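Home | Products | Service | Checklists | Contact

Werkum Kitchen Arm, Trial Unit: Pre-Use Safety Checklist with Comments

Completed by Sevim Yüksel for Surnano, May. Hours on unit at inspection: 975.

1. Emergency stop reachable from the operator's position. PASS. Button returns cleanly after release.

2. Joint covers and screws secure. PASS. Lower joint checked by hand with power off.

3. Gripper holds a mug upright at rest. PASS. Repeat with a filled mug before sign-off.

4. Oven and cabinet doors closed before the arm is enabled. ACTION. Supplier's manual is silent on this point. Wording requested from Werkum.
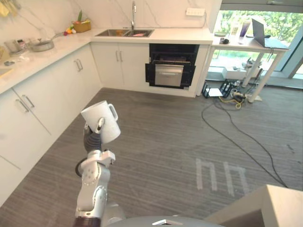

5. Floor cables routed outside the travel area. ACTION. Covers to be fitted before staff are admitted. Extension leads are to be raised off the carpet.

6. Floor markings match the layout sheet. PASS. Replace tape when edges lift.

7. Speed limit set for shared spaces. PASS. Setting locked under the supervisor code.

8. Service contract reviewed. OPEN. The quoted annual fee of 3,656 excludes gripper pads. Pankaj Semwal to obtain a revised offer.

Items 4 and 5 must be closed before the trial is extended.

Comments (3)

Vlasta Stan: Does item 7 apply to the older base as well?

Sevim Yüksel: Yes, from software release 13 onward.

Abdul-Rahman Abubakari: We were quoted the same fee at Wesden, and the pads were extra there too.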